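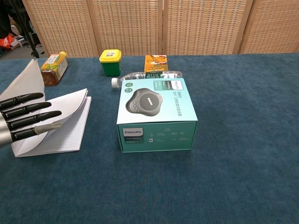

By the Kevari support desk
Last changed: 31st March
Applies to: Kevari room humidifier, all sizes

Section 7. First filling and daily use

Please read this section to the end before you connect the humidifier to the power. The unpacking and the mounting of the feet are explained in the section before.

7.1 Choosing the place

1. Put the humidifier on a flat and stable surface. The mist outlet must be higher than your knee when you stand next to it.
2. Keep 19 inches of free space on the side of the mist outlet. Curtains, books and paper should not be in this space.
3. Do not place it directly over a radiator or under a wall shelf.
4. Lead the cable behind the furniture, so that no person can step on it.

Note: In a room with a divider or a large bookcase, the humid air stays longer on one side. Move the humidifier to the other side after one day and compare the reading on the display.

7.2 Filling the tank

1. Switch off the humidifier and pull the plug.
2. Lift the tank straight up with two hands. Do not turn it while you lift.
3. Open the cap at the bottom. The cap of the Tridholm tank opens to the left, the older cap opens to the right.
4. Fill with cold, clean water up to the upper line.
5. Close the cap until you feel a small resistance – more force will damage the seal.
6. Wipe the outside of the tank and set it back on the base.

CAUTION: Never fill water directly into the base. The electric part is under the round plate and water can reach it from the side.

CAUTION: Do not add perfume, oil or salt to the tank. For scent, only the Sotorex pad may be used, and it belongs in the small drawer at the back.

7.3 Starting

1. Connect the plug and wait for the short tone.
2. Press the power button one time. The display shows the humidity of the room in percent.
3. Choose the wanted value with the plus and minus buttons. For most living rooms we recommend to begin with 45.
4. Hold the Ko button for 2 seconds if you want the quiet mode for the night.

The first mist comes after several minutes. This is normal, the plate must first become wet on the whole surface.

If the display stays at 100 for more than one hour, the sensor is probably wet. Switch off, open the sensor door and let it dry in the air. Do not use a hair dryer.

7.4 Emptying

Empty the tank every evening if you do not use the night mode. Old water gives a bad smell – and the smell is difficult to remove from the filter. When the heating season ends in April, follow the storage steps in section 9.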